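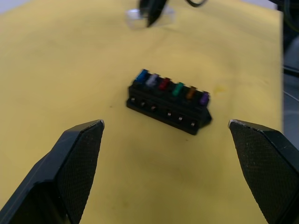
Learning the Fuse Block: A Practice Board for First-Year Auto Electrics

Student project report, Drandgate Technical College
Final version, February

Summary

Our project set out to make the first lesson on blade fuses easier and a lot more fun. We took one six-way fuse block, a handful of colored fuses and a yellow mat, and built a set of short exercises that any first-year student can do at a table before going anywhere near a vehicle. We called the set Losta. Eight students tried it, and between them they completed 142 rounds. This report covers what we put in the set, how the exercises work, what the testers got wrong, and what we would change.

Why fuses?

Everybody in our group had the same memory of the first workshop month. You open a cover under the dash, you see rows of little plastic tabs in bright colors, and you have no idea what you're looking at. The diagram is printed inside the lid, tiny, and usually upside down from where you're crouching. Then someone asks you to pull the one for the horn!

Blade fuses are a great topic for beginners because so much of the information is right there on the surface. The body color tells you the amp rating if you know the code, and the number on top confirms it. You can practice with no power connected, and you can make every mistake there is without hurting the parts. We wanted to give that practice its own hour instead of squeezing it in between oil changes.

What is in the set

The fuse block is a black plastic housing with the fuses standing in one straight row along the top. There is a metal terminal for each position along the front face. We liked this layout straight away, because a student can follow a line from fuse to terminal with a fingertip.

For the standard starting row we settled on this order, reading from the blue end:

blue
lavender
red
green
orange
purple

We argued over this list more than anything else in the project. The first version had lavender and purple next to each other, and it was far too hard. Moving purple to the far end gives the eye a rest, and it also means the two similar colors have to be remembered by position as well as shade. One tester told us that was the part she enjoyed most.

The mat is plain yellow. We had planned on gray, but black plastic on gray looked dull, and the fuses didn't stand out. On yellow everything pops, and a dropped fuse is easy to find again. The mat also marks the work area – parts stay on it, and drinks and phones stay off it.

The other items are a spare block for the two-person exercise, a plastic fuse puller, a stack of order cards and a printed handout. The handout was capped at 500 words by our course rules, which turned out to be a good limit. The draft was three times as long and people skipped to the drawings.

The exercises

Exercise 1, Read the row. The block is set up in the standard order. The student looks at it, turns away, and writes down the colors from memory, left to right. Then they turn the block around and do it again from the other side. That second part catches nearly everyone the first time.

Exercise 2, Fill from a card. The block starts empty and the fuses are loose on the mat. The student draws an order card and fills the positions to match. Each fuse goes straight down with even pressure until it seats. We don't time this one.

Exercise 3, Find the wrong one. A partner swaps two fuses while the student looks away. The student has to say which two have changed places and put them back. Good fun, and it gets competitive quickly.

Exercise 4, Trace and label. The student matches each fuse position to its terminal and writes a circuit name on a paper strip. We used the wiring sheet for the Edon, our college's practice van, and simplified it to six circuits: horn, wipers, radio, interior lights, heater fan and rear socket.

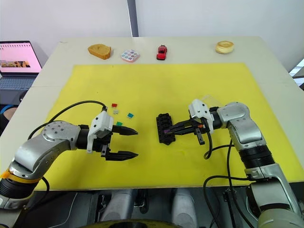
Can students start on loose colored pieces before they use the fuse block itself?

They can, and it helps if color order is the only thing being practiced at that point. Small plastic pieces are easy to pick up and spread out on the mat. Seating a fuse squarely in its slot is a separate skill and needs the block.

What happened in testing

We ran the testing over several lunch hours, always at the same table. Our eight testers were all first-years, and none of them had done the electrics unit yet. Each one worked through the four exercises in order and then repeated whichever they liked, which is how we ended up with such an uneven but pleasing total of 142 rounds. Exercise 3 was the favorite by a mile.

The most common mistake was reversing the whole row. A student would fill the block perfectly, every fuse seated, every color in the right relation to its neighbor, and start from the wrong end. We had assumed that "left" was obvious. It isn't, when a block can be picked up and turned. After the second session we changed the cards so that they say which end comes first, with a drawing of the beveled end of the housing as a landmark. Reversals dropped off after that, although we didn't log them separately and can't give a figure.

The second mistake was pushing a fuse in at a tilt. One blade goes in, the other catches on the edge of the slot, and the student presses harder. Our handout now shows a straight fuse and a tilted one side by side. We also ask people to look along the row from the end before they say they're done. A tall one shows up right away.

Color mix-ups were fewer than we feared. Lavender and purple were confused under the old ceiling light near the door, and much less so at the table by the window. One tester has trouble telling red from green and went by the printed numbers for the whole set. He finished every exercise, so we added a version of the cards that lists ratings only. That should have been in from the start, and we'd tell any group copying this idea to make those cards first.

Cost and materials

The cards and handout were printed at college. The blocks and fuses came from Vitale, the parts shop across from the bus station, and the mat was already in the classroom cupboard. Replacement fuses are the only running cost we can see. They do wear – the plastic scuffs where the puller grips it, and after a lot of rounds the numbers on top get harder to read.

What we would change

A deeper storage box is first on the list, with a slot for each color. Resetting between testers took longer than some of the exercises did.

We'd also like a fifth exercise with a continuity tester, so students can find a blown fuse that looks fine at a glance. We have the fuses for it and a rough card, but we ran out of sessions.

And we would write the labels for Exercise 4 in pencil next time. The Edon got a new radio circuit halfway through the term, and every strip had to be done over.

The Losta set is staying in the electrics room, on the shelf under the wiring charts. Please put the order cards back in the envelope when you've finished with them.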